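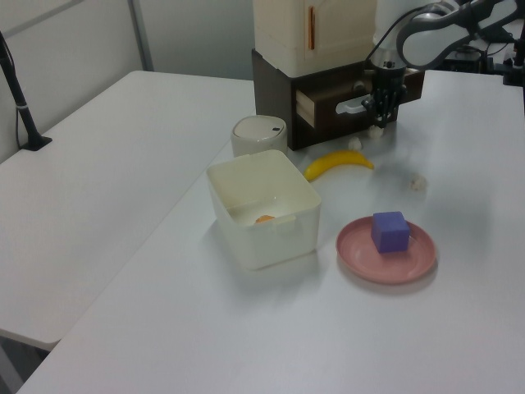

**Plular open day -- progress note for Stergiou, December**

We let the public in at noon and had 453 visitors by closing, most of them after the biscuits. The arm spent the day on the drawer task, with the toy banana, the pink plate and the purple cube sharing its table. Children wanted it to wave. It is not funded to wave.

Spend to date is 577 under budget, mainly on catering. Two items are outstanding:

- the Nasent gripper licence, still with their legal people
- signage -- ours sent a fair few guests to Clinement next door

Next demonstration is planned for 12 schools, with larger signs.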